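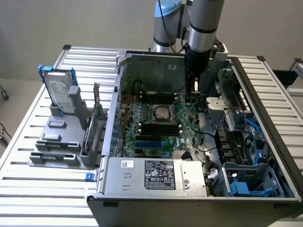 The Bolero cell over an open tower, with the Broltach tray on the left

Bolero Bench Cell for PC Teardown and Rebuild

Status: available, with a safety notice on the wrist cable (please read before you order or power up)

Hi, and thanks for looking at the Bolero! I build these cells in my shop at Casado, and this page used to be nothing but the good stuff. It still has the good stuff, further down. But we had a fault in March that I want every owner and every would-be owner to know about first, so it goes at the top.

What went wrong

We were running memory swaps on a desktop tower, the same job over and over, and on cycle 17 the gripper let go of a module it was supposed to be holding. No alarm, no stop. The arm carried on as if it still had the part and pushed empty fingers down toward the slot. The board survived. The module didn't, and one slot latch snapped clean off (I found it under the power supply, of all places).

I blamed the fingers first and spent a whole evening cleaning them. Wrong guess! The trouble was the cable that runs down to the tool. I'd tied it a bit too short, so when the wrist turned to reach the back bank of slots, the cable pulled at its plug and the grip signal dropped out for an instant. The controller, a Grorkus 3, was set to keep the last good reading when the signal went missing. So it kept telling the arm "yep, still holding." That setting is my fault and it shipped that way on the early cells.

The safety part is this. If the controller can believe an old reading about the grip, you can't trust it when you put your hands in the case. Please don't reach in while the arm is live, even if the screen says it's idle. 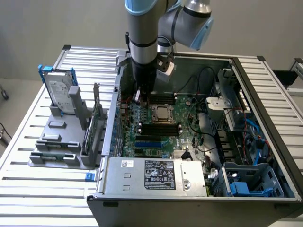
Gripper working by the upper memory slots, cable looped down the side of the arm

What I changed

The cable now gets a proper loop so there's slack at every angle the wrist can reach. If yours looks tight anywhere, stop and re-tie it. You want it to hang, and you want to be able to wiggle it with one finger.

The Grorkus settings file now treats a lost grip signal as a stop. The timeout is 300 milliseconds. Any longer than that without a fresh reading and the arm freezes where it is and waits for you to clear it by hand. You'll get a few more stops than you used to, and yes, they can be annoying when you're trying to get through a stack of towers, but I'll take annoying.

I also slowed down the last bit of travel into the case. It costs you a little time on each part. After all that I ran 500 cycles on the same kind of tower and didn't have a dropped module, though I did have two stops from a plug I hadn't pushed all the way in (my own fault again).

If you already own one

Power off at the wall, check the cable loop, then load the new settings file. Every cell shipped before 10th April needs it. Write to me with your serial number and I'll send the file and a longer cable, no charge. If you've seen a part drop with no alarm, tell me that too, even if nothing broke.

What you get

Arm mount and wrist bracket
Gripper with spare fingers
Grorkus 3 controller with the new settings loaded
Longer tool cable and ties
Broltach parts tray, gray, with upright slots for a drive and expansion cards

The arm and the slotted aluminum table are sold separately. Lots of people already have a table they like, and the mount bolts to most slotted tops. The tray can be bought by itself, and I'm happy to print one with a different slot layout if you send me measurements.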